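Fingerling grading

Fingerling grading is the sorting of young farmed fish by size, a patient and rather splashy job that comes up several times in the life of any trout or perch hatchery. Fish from the very same spawning grow at surprisingly different rates, and once the gap widens the larger ones begin to bully (and, in the case of perch, to eat) their smaller neighbours. Sorting them into tanks of like-sized company evens out the feeding and makes the final harvest a good deal easier to plan.

The simplest grader is a floating box with a floor of evenly spaced bars, through which the little fellows slip while the bigger fish stay behind. At the Seltside hatchery, where the rearing tanks hold 1,000 litres each, the fry are first graded at 11 weeks and again in July, before the move to the outdoor ponds. Feed is usually withheld the day before – fish with full bellies cope poorly with handling – and the work is best done in the cool of the early morning, with plenty of aeration going. A sample of 100 fish from each tank is then weighed, so that the ration can be adjusted to suit.
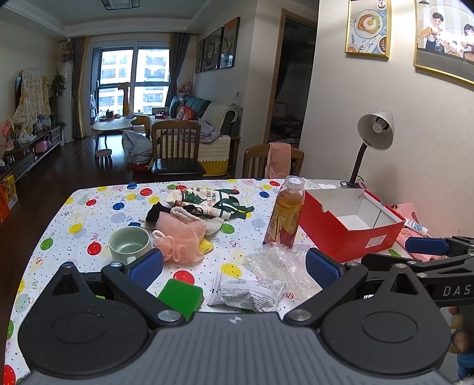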